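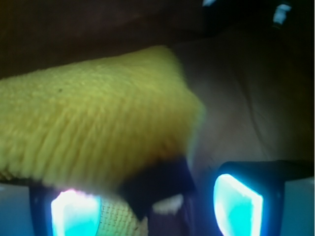

Objet jaune à fibres bouclées, vu de près.

Lucienne Roussel tenait la mercerie de la rue basse depuis que sa tante la lui avait laissée, avec le bail et un stock de boutons dépareillés. En mars, elle reçut une lettre de Bandosgate. L'immeuble était vendu, le loyer passait à 336 euros.

Elle relut le chiffre, puis rangea la lettre sous la caisse.

Adanech Lemma arriva vers dix heures. Elle voulait du fil jaune pour finir une couverture commencée par sa mère.

– Pas n'importe quel jaune, dit-elle. Celui-ci.

Elle sortit de son sac un carré de laine usé. Lucienne ouvrit les tiroirs du bas, ceux de sa tante. Elle y trouva trois pelotes de Gekura, une marque qu'on ne fabriquait plus. Le ton tirait un peu sur le vert.

– Il y a 200 mètres par pelote, dit Lucienne. Ça ira ?

– Ma mère aurait dit non.

Adanech posa quand même la laine contre le carré et la porta près de la vitrine. Dehors, il pleuvait sur les cageots du primeur. Elle resta là un moment, le dos tourné.

– Elle n'a pas laissé de modèle, reprit-elle. Je compte les mailles sur ce qui est fait et je continue.

Lucienne mit les pelotes dans un sachet et ne les fit pas payer. Adanech protesta, puis laissa une pièce près du mètre ruban.

Le soir, Lucienne baissa le rideau à sept heures. Elle reprit la lettre, chercha un stylo et écrivit au dos ce que rapportaient les boutons, les fermetures, les retouches. Le total faisait 330. Elle ajouta la pièce d'Adanech – deux euros – et recommença l'addition depuis le début.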